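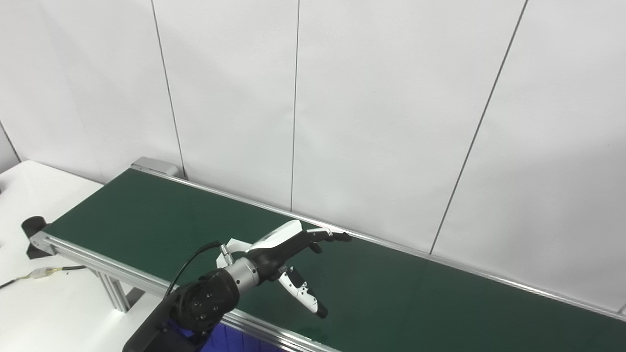
Conveyor Bench Technician (Parts Handling), 2 posts
Urkance, Murnside site
Posted in October by the Declercq recruitment desk

Urkance is recruiting two bench technicians for the parts handling section at Murnside. The posts cover the setting up, daily running and basic upkeep of short belt conveyors, together with the loading, checking and binning of small parts. Both posts are full time and permanent, subject to a probation period of 90 days. Vacancy number 197 should be quoted on all correspondence.

The section works with green-belted conveyors on aluminium framing. Parts are placed on the belt singly or in short runs, inspected, and put into bins by type. The successful applicants will report to the section lead and will work on early and late shifts in alternate weeks. There is no night shift.

Main duties

- Check belt tracking at the start of each shift and correct it at the tail end. The belt edge must run clear of both side rails over a full circuit.
- Check the belt seam for lifting, and log any change in its condition.
- Wipe down the belt surface and the grooves of the side rails. Lint-free cloths only; no compressed air at the bench.
- Check the motor mounting plate and the leg fixings for tightness against the sheet.
- Set the belt speed to the figure on the job card and record it. Speeds are not to be altered during a run without a new card.
- Place parts on the belt in the position and orientation given on the card. For square parts with a central hole, the card states the distance from the near rail, and whether the part lies parallel to the rails or turned.
- Reject parts with chipped corners, burrs at the hole or visible warping. Rejects are bagged and labelled by batch and do not go back into the bins.
- Complete the shift record in ink. Corrections are struck through once and initialled.

The white square part with the large round hole is the one new starters handle first. It is flat and will lie on either face, so the card should be read before the part is put down. Placement is checked by eye for the first week and by gauge after that. 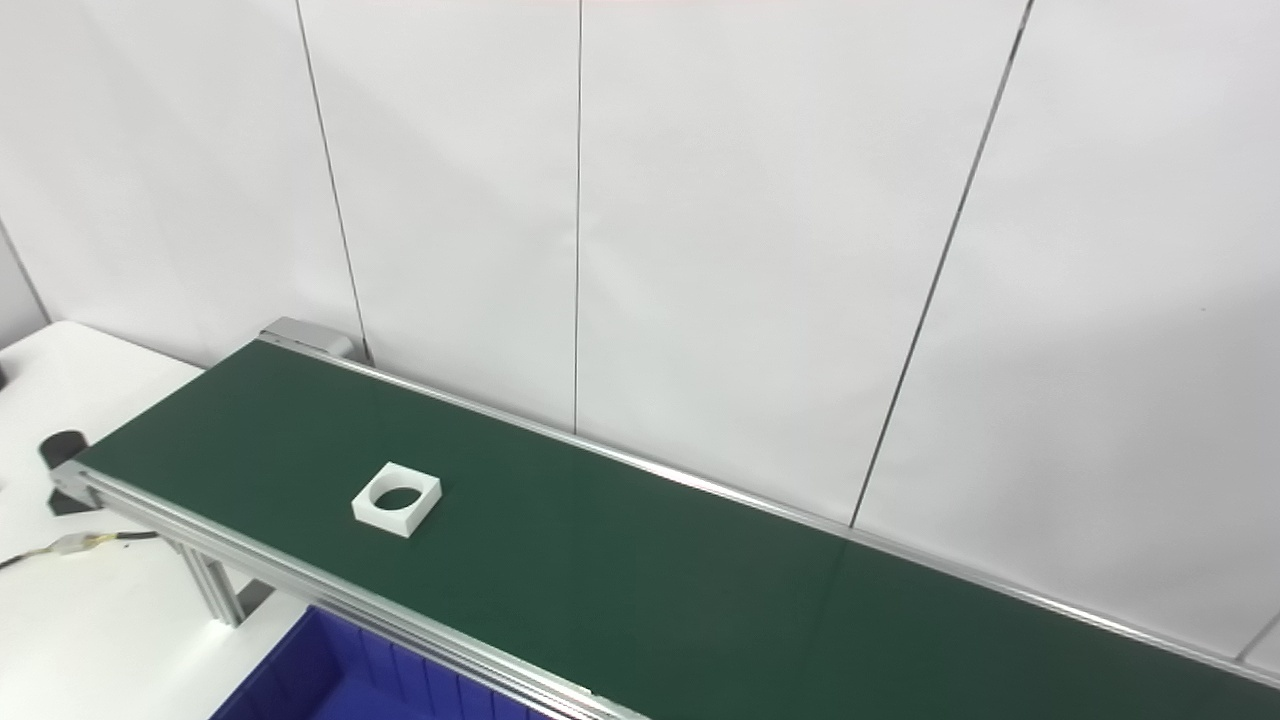
What we require

Essential:
- Experience of bench assembly, light production, packing or stores work, gained in paid employment or on a recognised training scheme.
- Ability to use hex keys, a steel rule, a square and a vernier calliper without supervision.
- Ability to read a simple assembly drawing.
- Clear handwriting.
- Ability to stand for most of a shift and to lift a filled bin from floor level using the correct technique.

Desirable:
- Previous work with belt conveyors of any size, including retail and parcel equipment.
- Experience of building frames from slotted aluminium extrusion, in particular the squaring of legs and the setting of crossbars.
- Portable appliance testing certificate.
- Familiarity with Prarora stock software. Training is given to applicants who have not used it.

No degree is required. Applicants returning to work after a break are considered on the same terms as others.

Bins and stock

Each technician is responsible for the bins at their own conveyor. Blue ribbed plastic bins stand below the front rail, side by side, within reach of the belt. Bins are emptied before a change of part and the floor of each bin is checked by hand for stray pieces. Lids are not used at the bench. The rims are to be kept below the rail so that nothing catches when a bin is drawn out.

Full bins go to the stores hatch by trolley. A bin is booked in to Prarora at 2,000 parts or at the end of the batch, whichever comes first. Part-filled bins carry a yellow slip showing the quantity and the initials of the person who closed them. Damaged bins, including those with split rims, are returned to stores empty and marked for scrap.
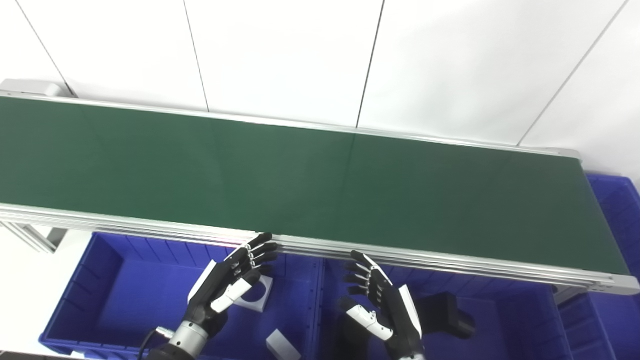
Murnside, October

Terms and application

Pay is on grade B of the Urkance technical scale, with a shift allowance. Hours are 37 per week including paid breaks. Safety footwear and overalls are supplied and laundered by the site. There is a free car park and a covered cycle store beside the east gate. The canteen is open to both shifts.

Applications consist of a CV of no more than two pages and a covering letter stating which of the essential requirements are met, and where the experience was gained. Certificates should be copied, not sent as originals. Applications without the vacancy number will be returned to the sender.

Shortlisted applicants will be asked to attend a practical assessment at Murnside. It consists of fitting a leg to a length of rail and squaring it, tracking a short belt, and sorting a mixed tray of parts against a drawing. Tools are provided. Long hair must be tied back, and rings and lanyards removed before entering the work area. A short interview follows on the same visit. Travel by standard-class rail or bus is refunded against receipts.

Any adjustments needed for the assessment should be requested in the covering letter. The vacancy closes at 5 pm on the last working day of the month.

Contact: Declercq recruitment desk, Urkance, Murnside | © Urkance | Back to top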